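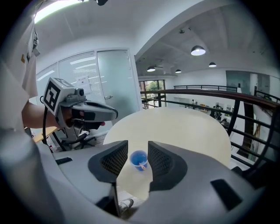

Jae-hoon Ra wrote:
> I still say get rid of the round table and put a proper desk up there. A round table in an office is a place where things get put down and forgotten. You can't push it against a wall, you can't put drawers under it, and everybody who comes up the stairs drops something on it. We had one at my last job and by February you couldn't see the top. A rectangular desk with a drawer unit would give you the same surface and you could close the drawer on the mess. Also, what is the plan for the pens? The cups keep walking.

Hi Jae-hoon, hi all,

OK, I have been going back and forth on this for most of the evening and I'm going to stick up for the round table, and then I'm going to agree with you on nearly everything else, so please read to the end before you get mad at me!

First, the spot. For the people on the list who haven't been over to Lorum, the table is upstairs, next to the railing where you can look down to the lower office floor and the window with the greenery outside. It's the cream-colored one. The railing curves there, and that's my whole problem with a rectangular desk. I took a tape measure to it and whichever way I turned my pretend desk (a flattened box, if you must know) there was a dead triangle behind it where you can't stand and can't vacuum. You'd drop an eraser in there and it would live there forever. A round table you can walk around and get a broom around, and you don't catch your hip on a corner when you come out through the glass door with your hands full. I have caught my hip on enough corners in that building.

Second, I like what people do at it. They stand there for five minutes with a sheet of paper and then they go away again. If we put a desk there, somebody will sit down at it, and then it's their desk, and then there's a sweater on the back of the chair and a family photo and the rest of us are whispering when we go past. We have desks. What we don't have a lot of is places to put a piece of paper down and scribble on it with another person.

> everybody who comes up the stairs drops something on it

Yes, this one I give you completely. I'm the worst for it. I have left my keys there, my lunch, a bag of rubber bands and one time an entire box of toner that I then reordered because I thought it had never come. So here's what I'd like to try. The table gets one cup with something to write with, and nothing else lives on it. You can use it for anything you like all day, but when you walk away the stuff walks away with you. Whatever is left on it at 6 pm goes in a tray inside the glass door, and you can go fish for it in the morning with everyone else. I don't want labels or a sign-up sheet. There's a sign on the glass already and I can't remember the last time I read it.

Now, the pens, which I have Opinions about.

> The cups keep walking.

They do walk, and I think it's because we bought nice ones. Remember the heavy ceramic set from Storora, item 627 in the catalog? They looked great and they were gone in a month, and I found three of them downstairs with coffee in them, so I guess I can't blame anybody, they were exactly the size of a coffee. After that came the mesh ones, where every thin pencil poked its point out through the bottom and scratched the table. You can still feel the scratches with your fingernail if you know where to look.

The little see-through blue plastic cups are the best thing we've had up there, in my view. People don't want to drink coffee out of one and they don't seem to want one for their own desk either. You can see from across the floor if there's anything in it, so you don't walk over to the table and find you've got nothing to write with. And it's small! I really think small is what does it. With the big ceramic ones, people emptied their pockets into them, so you had dried-out highlighters, a chopstick, somebody's allen key, and one working pen at the very bottom that you had to tip the whole thing out to get at. In a small cup there's room for a pencil stub and maybe a friend for it. If it's full it looks full, and you take something out.

The downside is they weigh nothing. Put a full-length pencil in one and lean it to the wrong side and over it goes, usually toward the railing, and there is a floor with people at their desks down there. I've been using short pencils for that reason, the stubby half-length kind you get at a golf place, and a short one leans across the inside of the cup and stays put. Jong-dae Song suggested putting a few glass beads in the bottom for weight, and I tried that at home with some from a dead houseplant. It works fine but you then have beads in your life. A blob of that gray putty on the underside works too and leaves a greasy ring on a light tabletop, so I wouldn't. Short pencils, then. If somebody has a better idea I'm all ears.

(No pens in it, by the way. I know, I know. But pens get taken and pencils get put back. I can't explain it and I have watched it happen at three jobs now.)

> you can't put drawers under it

True, you can't, and I don't want to. Have you opened the drawers in the Fonura units by the printer lately? I did the top ones last week while I was waiting on a long print. Takeout menus for a place that closed, soy sauce packets, a phone charger for a phone that I'm pretty sure none of us has ever owned, five staplers (five!) and not a single staple. I threw out one whole grocery bag and put the staplers in the supply closet, if you're missing yours. Closing the drawer on the mess is how we got all of that. If it's lying on a table I'll be annoyed by it every time I go by and at some point I'll pick it up.

Which brings me to the part where I agree with you. You wrote a while back that the desk side up there is cramped, by the wall with the striped frosted glass, and you're right. The light wood desks are fine, it's the chairs. Those black office chairs roll, and the base sticks out farther than you think, and when someone pushes back without looking there's a tangle with whoever is at the round table. I'd move the table a bit closer to the railing. Not touching it, please, because I'd like the handrail to stay a handrail and not become a shelf (I have seen mugs balanced on it, you know who you are), but closer than it is now. A hand's width between the table edge and the rail would do it. Then you can still get a cloth in there and the chairs have somewhere to go.

Also the door. When it's opened all the way, the person at the table has to shuffle over. Moving the table would help that too, I think, but I haven't tried it with somebody standing there. Could you and I do that one morning before it gets busy? It's a two-person job, one to swing the door and one to stand in the way.

One more thing about the top itself. It marks easily, being so light. Pencil comes off with a plain white eraser, a soft one, and please don't go at it with the green side of the sponge, which somebody did, there's a dull patch. For ink I've had luck with a bit of rubbing alcohol on a rag, wiped off right away. Coffee rings come up with dish soap if you get them the same day, and after that they're kind of a permanent member of the team. I did ask at Chae if they'd sell us one of the round cork mats they have on the cafe tables and they said they get theirs from Storora too, item 874, but it only comes in a size that would cover half our table, and then what's the point of having a nice table. I'd sooner just wipe it.

So my proposal, if you want the short version. Table stays, moves toward the railing by however much you and I work out. One small blue cup, short pencils. Leftovers go to the tray. We leave it like that until the end of February and if by then you can't see the top, Jae-hoon, I will personally carry it down the stairs and help you put your desk together, and I won't say a word about the triangle.

Jong-dae, do you still have the rest of that sleeve of blue cups? I'd like one for the printer as well, and maybe one by the sink for the dry-erase markers, though those might be too tall. I can bring pencils, I've got most of a box at home and my kids only like the mechanical ones now.

Oh, and whoever owns the green umbrella that's been hooked over a chair upstairs, it's in the tray. I started early.

Talk soon, and thanks for putting up with all this about a table

> Or we could put the desk at the other end of the railing and keep both.

P.S. I only saw this line of yours at the bottom after I'd typed everything above. I'd be OK with both! Measure the other end first, though. I have a feeling the outlet is on the wrong side, and I still have the flattened box if you want to borrow it.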